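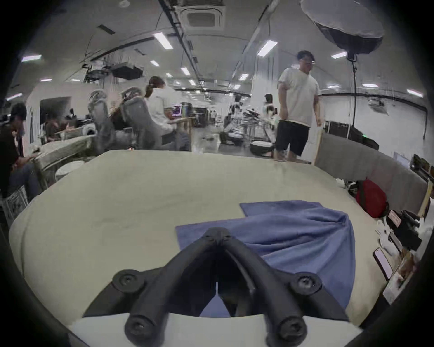 Fig. 4. Blue towel on the cream padded surface, lying crumpled.

4. Folding and placing the seat towel

Use the towel supplied with the Oston padded seat, or any plain cotton towel of a similar size. New towels should be washed once on their own before use, as the dye can transfer to light covers.

4.1 Clear the seat

1. Take everything off the padded surface: bags, phones, boxes and loose packaging.
2. Wipe the surface with a dry cloth. Work from the gray back panel toward the front edge.
3. Check the join between the panel and the seat for small items.

Caution: Do not put a damp towel on the cream cover. Marks left by moisture may not come out.

4.2 Fold the towel

1. Lay the towel on the seat and open it out fully. Pull out any folds gathered in the middle.
2. Turn the towel so that one short side faces you.
3. Smooth it with the flat of your hand from the center to each corner.
4. Bring the left long side over to meet the right long side. Line up the corners.
5. Fold the short side nearest you up to the far short side.
6. Fold once more in the same direction and press down along the edge.

Note: If a corner sticks out after step 5, open the towel back to step 3 and start again. Tucking the corner under leaves a lump.

4.3 Place the towel

1. For storage, set the folded towel against the back panel with the folded edge facing out.
2. For use, open the last fold and center the towel on the seat. Keep it clear of the rounded front edge so it does not slide off.

Caution: Do not pin or clip the towel to the cover. Pins will damage the padding.

4.4 Care

Change the towel whenever it is soiled. Wash it with similar colors and dry it completely before putting it back. Do not use fabric softener on towels kept for drying hands.

Replacement towels can be ordered from Plistberg under part number 193. For cover cleaning, see section 14.

Revised 2023-05-29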